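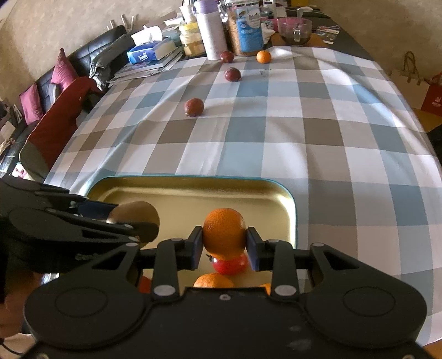

Tomato trouble (and what we changed)

OK, so some of you heard about the tomato. I was the one who had to clean it up, so I get to write the newsletter item.

We've been collecting fruit sorting runs with the hand-held grippers for the Memstead project since July, and it had been going really well. You squeeze, you lift the orange, you put it down somewhere else, you do it again. Out of one batch of 98 runs I threw out three, all for boring reasons (me bumping the table, mostly). Then the left gripper started sticking. You'd let go of the trigger and the fingers would just... stay shut! Maybe a second, maybe longer. With an orange you barely notice, they're tough little things. With a ripe tomato you sure do, because the natural thing to do when a gripper won't let go is squeeze again and shake it. Juice in the linkage, juice on my sleeve, seeds in places I'm still finding.

I blamed the return spring first and swapped it. No change. Then I blamed the new finger pads from Sorley, and I owe them an apology, the pads are fine. The real problem was a pivot on one of the linkages. The screw had been cranked down too hard (by me, after the last cleaning, sigh) and the joint was binding whenever the fingers closed past a certain point. Backed it off a hair and it opened right up.

The part that bugs me is the safety side. While I was fighting with the stuck one I had my other hand right in there by the fingers, trying to pry them apart. I got a pinch and a blood blister out of it, nothing worse, but these things bite harder than they look. So please: if it sticks, set it down, let go of the trigger, and work it open from the back of the linkage. Keep your fingertips out of the middle.

I've also added a check to the Jatano log sheet. Open and close each gripper six times with nothing in it before you start. If it drags even once, put it in the repair bin and grab a spare. And go easy on those pivot screws!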